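Holiday Meals and Recovery: Common Questions

How long do the popover tins stay in the oven?
Until the colour is even across the tops. The Caltico at our house runs hot, so the August batch came out early.

Can the soup be made ahead?
Yes. It holds two days in the fridge – freeze anything beyond that.
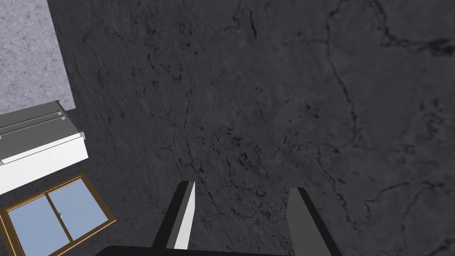
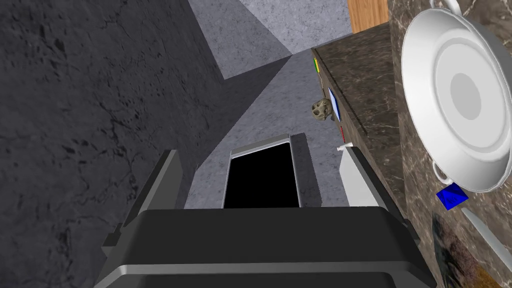
What do I put under a hot stockpot?
A cork trivet or a folded tea towel, on any benchtop. Stone is no exception. On a dark surface with black veins, like the mottled one in the first picture, a fine crack is hard to pick from the pattern, so check by fingertip.

Do you post the jam recipe?
It is on the preserves page, under Jozefína Skála.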